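Sharing One Table: Arranging the Reading Corner at Grilance House

Povilas Navickas
Introduction to Interior Spaces, Final Project Report
Nonbridge Community College
November 6, 2018

Why I chose this

When we were asked to pick a small space and live with it for a term, most of my classmates went looking for something with a big problem, a dark hallway or a kitchen with a door that hits the fridge. I picked a table. It stands in the reading corner on the ground floor of Grilance House, where I have been doing my homework since January, and I like it very much. I also knew from long experience that on most afternoons you had to push three or four things aside before you could open a notebook, and that everybody pushed them in a different direction.

So my question was a modest one. Can a shared table hold the things that make people want to sit there - the books, the flowers, a bit of decoration - and still leave room to work? I wanted an answer that would last longer than one good cleaning, and I wanted it without buying anything, partly as a matter of principle and partly, I admit, because the budget for this assignment was zero.

The room as it is

The reading corner is lovely, and I want to say so before I start complaining about it. The wall behind the table is all bookshelves in a warm reddish-brown wood, and they follow the corner of the room in a curve instead of meeting at a hard angle. There are lighting strips along the underside of the shelves, so in the late afternoon, when the windows have stopped helping, the whole wall glows a little. Small green plants sit among the shelves. If you come in tired, you feel better before you have taken your coat off.

The table is dark gray with a faint lighter veining that you only notice once you have been staring at it for a while instead of at your reading. I spent a good part of the term thinking about that color. A dark top is kind to pale things. A white cup or a white vase shows up on it beautifully, and so does every scrap of paper anyone forgets. The chairs don't match, one being dark navy and another beige, and I was ready to list this as a fault in my first draft. My instructor, Ms. Kinyua, wrote in the margin, "Have you sat in both?" I had not. The people who use them turn out to have firm preferences, and I have left the chairs alone.

What lives on the table

Some things stay out all the time. There are stacks of books, which belong to the exchange shelf and get borrowed from the top down. There is a wooden artist's mannequin, the kind you can pose, and I never once found it in the position I had left it in. There is a tall white vase with pink and cream flowers. They are artificial, which I was snobbish about for a week and then came around to, given how dry the room gets once the heating is on. There are some small cartons and papers and a round red coaster.

Other things come and go. Cups, water bottles, a snack in its wrapper, somebody's notes. I started out calling these "clutter" in my sketchbook and by the third visit I had crossed the word out and written "visitors," which I think is fairer. People bring a drink because they mean to stay.

How I went about it

I made 11 visits during the term, at different hours, and drew the table from above each time before I sat down. The drawings are not beautiful (my cups look like potatoes), but after a few of them I could lay one sheet on top of another against the window and see where things gathered. I also left a folded card on the shelf asking people what they would change, and 4 people answered, one of them at such length that she continued on the back and up the side.

The drawings showed something I hadn't expected. The tall things were not the trouble. I had been sure I would end up moving the vase or finding the wooden figure a new home on the shelves, and yet both of them took up a small patch of tabletop and stood well back. What ate the space was anything flat: loose papers, booklets, packets, a single open book lying by itself. A flat thing doesn't look like much, so you put it down wherever you are, and then the next person puts a cup beside it to avoid putting a cup on it, and before long the working area has crept out to the edge.

The card told me other things. Two of the writers asked for the flowers to stay. One wanted the books lined up by color, and another begged me not to line them up by color. The long letter was mostly about rings from cups and had a sensible suggestion in it that I used straight away.

What I changed

I worked in two rounds, with a few weeks between them so that people could undo whatever they disliked.

In the first round I brought the books together toward one side and laid them flat. Standing them up would have needed bookends, and the pretty gray Olby pair from the front desk was already spoken for. Flat stacks have their own good manners, though. You can read the spines from your chair, the stack gets shorter when someone borrows and taller when someone returns, and it never falls over sideways in the middle of a quiet afternoon. I put the bigger volumes at the bottom. I kept more than one stack so that nobody has to lift a heavy pile to reach the book at the base of it, and I didn't sort by color, with apologies to the writer of that card.

In the second round I turned to the middle and the back. The wooden figure went between the books and the papers, where it works as a kind of fence post. It is slim, it has its arms out, and people seem to take it as a sign that the books end there. The vase went toward the far side, away from elbows, where its flowers have the most height to themselves. The papers got one pile instead of several.

Then the coaster. The letter writer's suggestion was simply to leave it out in the open, well toward the working side, instead of tucked under the vase where it had spent its life until then. I thought one coaster could hardly matter. But red on dark gray is easy to spot, and people began to reach for it without being told. I would happily add a second.

How it has held up

I looked in often after the second round, trying not to hover. The stacks change their shape and their top book, cups wander from one side to the other, and small things still collect around the feet of the wooden figure as though they had been left there for it. I don't mind any of this. The near side of the table has stayed usable, and I have sat down and opened a notebook straight away more times than I ever did in the spring.

There are weak points. The paper pile is the worst of them, and it will go on growing until someone decides which booklets are out of date. A shallow tray would help. I drew one in my sketchbook, sized to fit between the figure and the vase, but I ran out of term before I could make it. I also never solved where a bag should go, and at the moment bags go on the floor, where people step over them very politely. 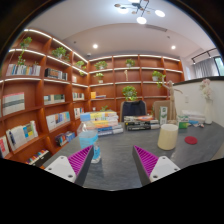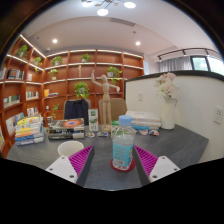

The shared table after the second round: books in stacks, the wooden figure, the vase of flowers, and the red coaster, which has a water bottle on it in the second photo.

What I learned

I came to this thinking that arranging a room was mostly a matter of taking things away. Ms. Kinyua warned me early on that I would be tempted, and I was. It took me weeks of drawing the same table to see that its objects had jobs, even the decorative ones, and that a tall vase can do more for a tidy surface than an extra foot of bare tabletop. I would like to try the same approach on the window bench at Grilance House, which has cushions, and therefore arguments.

My thanks go to everyone who wrote on the card, and to the front desk staff, who kept my tape measure safe both times I left it behind.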